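Cleaning marks off painted interior walls
Workshop and Home Notes
Kidus Tefera, updated 9 Dec 2020

Identify the paint first
Matt emulsion is the least tolerant finish. It is porous, it holds dirt, and rubbing burnishes it to a shiny patch that shows in side light. Silk and eggshell can be wiped repeatedly. If the tin has gone, rub a damp white cloth on a hidden spot behind a door. Colour on the cloth means a soft matt, and the wall should be cleaned with water only.

Dry work
Dust the wall before it gets wet. Water on a dusty wall makes grey runs which are harder to remove than the dust was. Use a microfibre pad on a pole and work from the ceiling down. Vacuum the top of the skirting last.

Washing
Mix one teaspoon of washing-up liquid into two litres of warm water. Wring the sponge until it no longer drips. Wash from the bottom up and rinse from the top down. Keep a second bucket for the rinse and change it when it clouds. Turn off the circuit before cleaning next to sockets and switches.

Stubborn marks
Grease: leave a cloth damp with the same solution against the mark for two minutes, then blot.
Pencil: a clean white eraser, light pressure.
Wax crayon: bicarbonate of soda on a damp cloth. Test first, as it is a mild abrasive.
Brown spots that return after washing: usually tannin or old water staining. Seal with a stain block and repaint.
Black specks in corners: check for mould before wiping. Treat with a fungicidal wash and leave it for the time on the label.

Melamine sponges
These are very fine abrasives. The Varovby pads I use are 20 mm thick and can be cut into strips with a knife. They clear scuffs from silk in a few strokes. On matt they leave a polished area every time.

Boxes and furniture near white walls
Card rubs off on emulsion, printed card more so. Leave a gap for air and for the duster, particularly on outside walls where condensation forms. 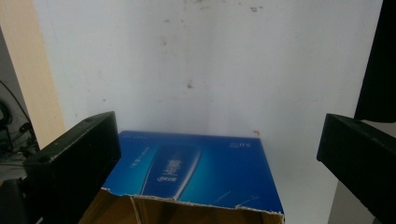
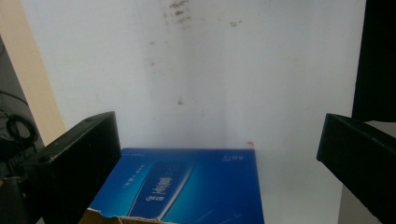
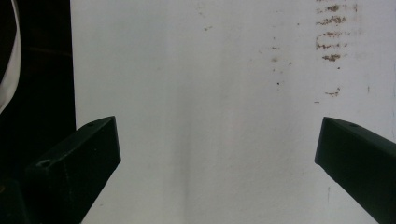 Touching up
Leave the wall to dry overnight. Stir the old paint for a full minute and strain it through a piece of old tights. Apply with a small foam roller, feathering outwards, as brush marks show on a rolled wall. Paint more than 7 years old will rarely match, so repaint corner to corner.

Storing the leftover paint
Decant into a glass jar, fill to the brim and write the room and colour on the lid. Keep it out of frost. My jars live on a Tresteck shelf in the hall cupboard and were last checked in October.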